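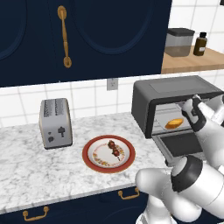
September, past eleven at night

Can't sleep, too pleased with myself! The sourdough worked. Proper holes, a crust that crackled when I put my ear to it, and a smell that went all the way down the stairs. I've named the starter Gulton, after the village where we ate that enormous loaf on holiday, and he doubled in size by lunchtime (I'd put a rubber band round the jar to check).

I used the strong flour from Demirtaş on the corner, left the dough in the fridge overnight and gave it 30 minutes with the lid on, then took the lid off and hovered. I ate 2 slices standing up, with far too much butter, and then another with the last of the plum jam. Still warm, which every book says is wrong. I don't care!

Next I want to try rye, with caraway if the market has any. Oh, and I must feed Gulton before work, he was looking a bit flat when I came up. Half the loaf is wrapped in a tea towel for breakfast and I keep thinking about toast.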